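FOR IMMEDIATE RELEASE

Tuesday, August 12, 2025

Nollbridge Soup Library opens its second branch with 300 home recipes on the shelves

NOLLBRIDGE – The Nollbridge Soup Library, the lending collection of home-cooked recipes that began in the back room of the Okum bakery, is opening a second branch this week in the old Kuzmenko hardware store on Canal Street. The new branch starts out with 300 recipes on its shelves, every one of them written down by somebody who lives in town, and we could not be happier to finally unlock the door!

For anyone who hasn't borrowed from us yet, it works like a regular library, only smaller and with more gravy stains. Each recipe lives in its own cloth-covered folder. Inside you'll find the recipe in the cook's own words (and often the cook's own handwriting), a page or two about where it came from, and blank sheets at the back where borrowers write down how it went for them. Some of those back pages are now longer than the recipes. The folder for sour rye soup has a running argument about marjoram that has been going since the first winter, and both sides have started adding footnotes.

"I thought people would come in, copy out the ingredients and leave," said Leokadia Domański, who started the library and still runs the Okum branch. "Instead they sit down and read the notes. They laugh out loud. Then they go home and make the soup, and a week later they're back with something to add. It's the best mail I've ever had."

The collection grew faster than the bakery's back room could stand. The two branches together now hold 1,029 folders, and in the past year the library made 2,304 loans. Soups are still the heart of it, but there are also dumplings, pickles, flatbreads, birthday cakes, a whole shelf of things to do with cabbage, and one much-borrowed folder called "What We Ate When the Power Was Out."

The Canal Street building was a hardware store for as long as most people in town can remember, and we've kept as much of it as we could. The long wooden counter is now the lending desk. The deep drawers behind it, which used to hold hinges and screws, turned out to be just the right width for recipe folders, so the desserts have moved in there. Przemysław Tomaszewski sanded the floors and built the reading benches, and he has asked us to say that the bench by the window rocks a little because of the floor and that the bench itself is perfectly level.

Five new collections make their first appearance at the new branch. They are Lunches for One, School Night Suppers, Reheats Well, Cooking for a Crowd, and The First Kitchen, a set put together for people moving into a place of their own. Everything in The First Kitchen was picked by borrowers in their first year away from home, and it assumes very little – one pot, one good knife, a countertop and whatever the last tenant left behind. 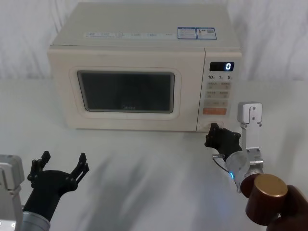
Reheats Well was the idea of Witold Cieślak, a night-shift nurse who has been borrowing from the library since its second month. He wanted recipes that taste as good at three in the morning as they did at dinner, and he went through the stacks folder by folder looking for them. Stews did well, as you'd expect. So did baked rice, red lentils, and a mushroom barley dish he now makes every Sunday. Anything with a crisp top was sent back to the main shelves with his regrets.

"My coworkers were my testers and they did not hold back," said Cieślak. "One casserole got a note that just said 'no.' I kept the note in the folder. People should know."

Opening week has something going on every afternoon. Moataz Kamel will lead a session on writing down a family recipe when the person who makes it never measures anything. He did this with his grandmother's okra stew, standing next to her with a kitchen scale and catching each handful before it hit the pot, and his folder has become one of our favorites to hand to new members. Bring a notebook, and bring your relative too if they're willing.

Edmund Pawłowska will be at the mending table for anyone whose own recipe cards are falling apart. He works with paste and thin tissue and a great deal of patience, and he can usually save a card that has been through a sink. Please don't tape anything before you bring it to him!

Children are very welcome. There's a low shelf of folders written by kids for kids, and a table with pencils where new ones can be started. Last season's favorite was a set of instructions for cinnamon toast that runs to four pages and includes a map of the kitchen.

Membership at both branches is free to anyone who lives, works or goes to school in Nollbridge. To join, just bring one recipe. It doesn't have to be old or fancy, and it doesn't have to be your own invention. Tell us who you got it from, if you remember, and what you change when you make it. Folders go out for three weeks and can be renewed at the desk. If you spill something on one, write the date next to the stain and bring it back anyway.

Looking ahead, the library will hold its Long Table supper in December, with the first sitting ever at Canal Street. Members each cook from a folder they've never borrowed before, and everyone eats together at the old hardware counter and whatever tables we can squeeze in beside it. Sign-up sheets will be at both desks once the leaves are down.

The Okum branch keeps its usual hours and stays where it is, behind the bread. Reporters who would like to visit either branch, borrow a folder or try the sour rye soup can ask for Leokadia Domański at the Okum desk. She'll want to know where you stand on marjoram.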